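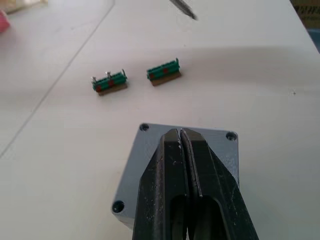
Zwischenbericht Reparaturtreff Treditz, zweites Halbjahr

Liebe Frau Ridgeway,

Sie hatten am Telefon gesagt, ich soll einfach so schreiben, wie ich rede, und das Formular nachreichen. Das mache ich sehr gern! Das Formular kommt also noch (mir fehlt eine Unterschrift von Darnell Mahmoud, und der ist bis Mittwoch unterwegs).

Was seit November passiert ist

Wir haben jetzt zwei feste Abende im Monat statt einem. Das war der große Wunsch aus dem ersten Bericht, und ich freue mich wirklich, dass es geklappt hat. Am ersten Abend geht es um alles mit Stecker, am zweiten um Textilien und Fahrräder. Vorher saßen die Leute mit der Nähmaschine neben jemandem, der gerade eine Kaffeemaschine entkalkt, und das war für beide Seiten kein Vergnügen.

Die meisten Sachen, die auf den Tisch kommen, sind immer noch Lampen, Toaster und Staubsauger. Bei den Lampen ist es fast immer der Schalter oder die Zuleitung. Bei den Staubsaugern ist es oft der Filter, den jemand vor Jahren zuletzt gewechselt hat — da sind wir dann in fünf Minuten fertig und trinken Kaffee. Schwierig bleiben Geräte mit verklebtem Gehäuse. Zwei Wasserkocher haben wir gar nicht erst aufbekommen, ohne sie kaputt zu machen, und einen Milchaufschäumer habe ich selbst ruiniert (die Besitzerin war sehr nett).

Shagufta Satti hat die Elektroabende übernommen. Sie prüft jedes Gerät, bevor es wieder mitgenommen wird, und schreibt das Ergebnis auf eine Karte. Die Karten liegen bei mir im Ordner, falls Sie die mal sehen wollen.

Geld

Von der Fördersumme haben wir bisher 2161 Euro ausgegeben. Der größte Posten war das Prüfgerät, danach kamen die Raummiete und die Versicherung. Werkzeug war billiger als gedacht, weil die Firma Asetetti uns einen ganzen Koffer Schraubendreher überlassen hat, inklusive der komischen dreiflügeligen Bits, die man sonst nie hat, wenn man sie braucht. Den Posten „Öffentlichkeitsarbeit“ haben wir kaum angerührt. Die Aushänge druckt Wendell Tran zu Hause, und ich würde das restliche Geld gern für Verbrauchsmaterial nehmen, also Sicherungen, Kabel, Klemmen, Garn, Flicken. Geht das ohne neuen Antrag? Sagen Sie mir sonst, was ich ausfüllen muss.

Was nicht so gut läuft

Die Anmeldung. Wir wollten ja, dass man sich vorher meldet und kurz sagt, was kaputt ist. Das macht ungefähr jeder Dritte, der Rest steht um sechs vor der Tür. An einem Abend im Januar waren 15 Leute da und der Flur war voll mit Tüten. Wir probieren ab März Nummernzettel aus, wie beim Bäcker.

Und die Heizung im Nebenraum, die habe ich schon zweimal bei der Vermietung gemeldet. Bis dahin nähen wir in Jacken.

Wie es weitergeht

Im Frühjahr kommt die Schulklasse von Herrn Lindqvist an einem Vormittag vorbei und bringt eigene Sachen mit, vor allem Kopfhörer, hat er mir schon angedroht. Außerdem möchte ich einen Abend nur für Fahrradlicht machen, aber eher im Herbst — vorher denkt da ja doch keiner dran.

Rufen Sie mich wegen der Umwidmung gern an, am besten nachmittags. Und kommen Sie mal vorbei, Kuchen gibt es immer!

Viele Grüße aus Treditz
25. Februar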